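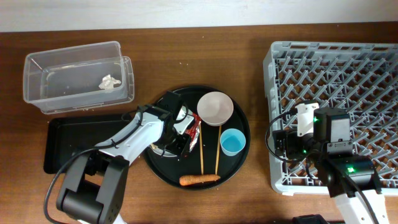 A round black tray with dishes, utensils and a carrot on a brown table.

Kekska league planner, a review after one season

Our company league plays small-sided football in the evenings, from autumn until June. I make the fixtures for it, and for many years I made them in a spreadsheet. Last summer we changed to Kekska, a web tool for amateur leagues, and now I have used it long enough to write what I think.

The setting up took me two evenings. You enter the teams, the pitches and the hours when each pitch is free, and then the program proposes a calendar. We have 12 teams and it gave us a complete one at the first attempt. I had to move several matches by hand, as the team of Ackermann cannot play early when they have the late shift. Moving is easy: you pull the match to another evening and the captains receive a message.

The results page is what the players like most. The captain writes the score on his phone, the other captain confirms it, and the table changes at once. In the old times I received the scores by e-mail, sometimes a week later, and I was always blamed for the wrong table. The list holds 257 registered players at present and it still opens quickly.

I am less satisfied with the suspensions. Kekska counts yellow cards over the whole season and it does not permit to cancel them at the winter break, as our rules say. I wrote to the support and received a polite answer, but the option is still missing. The printed match sheet is also poor. The names are very small and the referee has no space for remarks.

Before Kekska we tried Dranditard for a short time. It has a nicer match sheet, but it wanted a separate payment for each pitch, and this was too much for us. Kekska costs us 427 euros for the year with everything included, for up to 12 teams. If we accept one more company next season, we must take the bigger plan.

I would recommend it to a league of our size which has simple rules about cards. We have renewed for another year.

Last updated: January 6, 2020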